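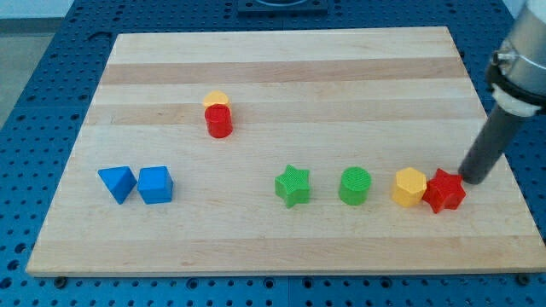 The arm itself was the easy part of the budget, one early buyer wrote in to Ivier this spring, and what she wanted was a price for everything that goes under it and around it. Several others said much the same. Their messages are the reason for the new planning package Ivier is announcing today.

IVIER RELEASES PLANNING PACKAGE AND FIXED PRICE LIST FOR TABLETOP ROBOT CELLS

August 2, 2020

Ivier, a supplier of small robot work cells for teaching labs and light assembly shops, today released the Trusix Planning Package, a set of worksheets, drawings and fixed prices for customers who are getting ready to buy their first tabletop cell. The package costs $799. The full amount is credited toward any Trusix cell ordered within 14 months.

The package is meant for the period before a purchase order is written. Many customers ask for a quote on an arm, get approval for that amount, and then go back for more money when they find they also need a table, a guard, a controller shelf, test pieces and training hours. In schools and public labs, a second request can mean waiting for the next budget year.

Each package includes:

A site worksheet covering floor space, power, door widths and the path from the loading dock to the room.

A cost sheet with separate lines for the arm, table, end tool, guarding, software, freight, installation and training.

Drawings of three standard table layouts with hole spacing marked, so a shop can make its own fixtures ahead of delivery.

A first-year supplies list, including spare tool tips, fasteners and a starter set of colored blocks for pushing and sorting exercises.

A two-hour phone review of the completed worksheets with an Ivier applications engineer.

Customers do not need to have picked an arm before they order the package. The cost sheet has room for three options side by side, and the worksheets can be used with arms from other makers. Ivier will review those plans as well, though the credit applies only to Trusix cells.

Prices on the Trusix list are now fixed through the end of March. Up to now, tables and end tools were quoted job by job, and two customers ordering the same table could get different numbers. The new list gives one price per item. Freight is still quoted separately, as it depends on distance and on whether the building has a lift gate or dock.

Ivier recommends that first-time buyers set aside money for three items that are often left out of the first request. The first is the work surface. A table with a grid of mounting holes costs more than a plain bench, but fixtures can be moved and put back in the same place. The second is simple tooling. A plain rod is enough for pushing tasks and costs far less than a powered gripper, and some labs can put off the gripper until the second year. The third is staff time. The cost sheet assumes 8 hours of training for each operator and lists it as its own line.

The package was tried out at the Benavides Training Center, which used the worksheets to plan a room with two cells. The center's first draft had no line for electrical work. The site worksheet showed that the room needed a second circuit, and the cost was added before the request went in. The center also chose to buy one gripper for the two cells and to run the other with a rod tool for the first year.

A second trial took place at Jurkness, a contract assembly shop. Jurkness completed the worksheets and decided to hold its purchase until a storage area next to the planned cell could be cleared. It has kept its credit and expects to order next year.

Ivier has printed 1,000 copies of the package for the first run. Orders placed by mail or phone ship within a week. Schools may order with a purchase order, and a file version of the cost sheet is sent to every customer by email at no added charge.

Customers who received a Trusix quote in the past six months may have it reissued under the new list. If the new total is lower, the lower total applies. If it is higher, the original quote stands until its printed expiration date.

About Ivier

Ivier designs and supplies tabletop robot cells, work tables and end tools under the Trusix name. Its customers include training centers, college labs and small assembly shops. Sales and support are handled from the company's main office. Questions about the planning package should be directed to the Ivier sales desk.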